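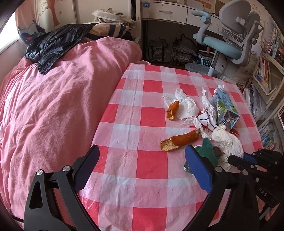

Buscar en el sitio Buscar

Acta de la reunión de febrero - Club de lectura Guro

Bueno, me ha vuelto a tocar tomar notas, así que va a mi manera. Empezamos a las 19:10 porque Bradley Gosling no encontraba la puerta de atrás (la del patio, Bradley, la de siempre). Asistimos Xiaoyan Yan, Tonantzin Olvera, Emese Bakos, Bradley y yo, Sveva Marras.

Acta anterior. Aprobada, con una corrección de Emese: la novela de enero la propuso ella y yo se la había apuntado a Tonantzin. ¡Perdón!

Libro del mes. «Brorkatier» nos dejó muy divididos. A Xiaoyan le encantó y lo defendió con uñas y dientes, sobre todo los capítulos del faro. Bradley lo abandonó en el segundo y no piensa volver. Yo lloré con la carta del hermano - lo confieso - aunque el final me pareció apresurado. Emese pidió que conste que la traducción le chirría. Consta.

Dinero. Quedan 2172 pesos en la caja. Se acuerda comprar 3 ejemplares del próximo título en la librería Russo y que vayan rotando. Tonantzin pasa a recogerlos y guarda el recibo, por favor.

Próxima lectura. Había 2 candidatos, los cuentos de Dridberg y una biografía larguísima que traía Bradley. Ganó Dridberg por 4 votos a favor y el de Bradley en contra, que dice que la volverá a proponer en mayo. Leemos hasta la mitad y el resto queda para abril.

Varios. Emese pregunta si podemos empezar media hora más tarde, que sale del trabajo con la lengua fuera. Nos parece bien a todos, así que a partir de ahora, 19:30. Xiaoyan sigue buscando quién tiene su ejemplar subrayado de poesía; si lo tienes en casa, tráelo y no preguntamos nada.

Cerramos a las 20:50, aunque lo del faro siguió en la banqueta un buen rato.

Sveva

Contacto | © Club de lectura Guro | Volver arriba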